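Pirken (software)

Pirken is a software package for planning and controlling the movements of a single robot arm in simulated household settings. It is maintained by the Orbridge laboratory and was first released in September under the direction of Anjani Ginting. The package is used mainly to test methods for picking up everyday objects from crowded surfaces before those methods are tried on physical machines.

Overview

Pirken joins three parts that were formerly kept as separate programs: a scene builder, a motion planner named Laken, and a controller that sends commands to the arm and gripper. The parts exchange messages at a fixed rate of 20 per second. A task is given as a short written instruction, and the software then selects a target, a grasp and a path.

Scene builder

The scene builder places objects on a work surface from a library of 2,561 models, which includes food, crockery, bottles and kitchen tools. Users may set how closely the objects are packed and whether tall items may stand near the target. The marble counter layout, with a green apple as the target, belongs to the standard kitchen set. Tall objects such as the vase and the dark green bottles must be treated as obstacles by the planner, while flat ones such as the knife and the spatula may be passed over. 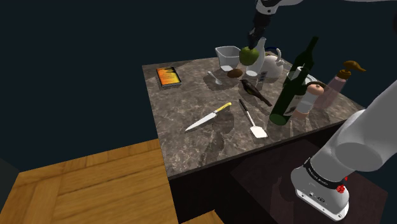 Perception

Pirken supplies colour images from a fixed viewpoint and from a viewpoint close to the gripper. The close view is used to correct the position of the fingers during the last part of an approach. Its chief difficulty is that the fingers cover part of the target. Shadows are a second source of error, as their stepped edges can be mistaken for the outline of an object. The Rondonuwu filter, added in a later version, compares successive images and discards edges that do not agree with the expected shape.
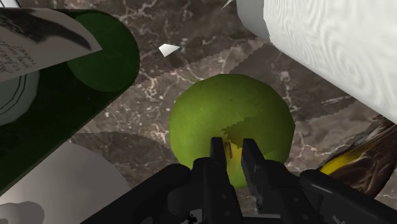

Motion planning

Laken searches for a path free of collisions and proposes up to 100 candidate grasps for each target. Candidates that would bring the fingers into contact with a neighbouring object are removed, and the remainder are ranked by distance and wrist angle. If none remains, the planner reports a failure and leaves the arm where it is.

Testing

Each release is checked against a set of 262 tasks. Results are published with the source code, together with the starting layout of every failed attempt. The present stable version is dated April 18, 2023.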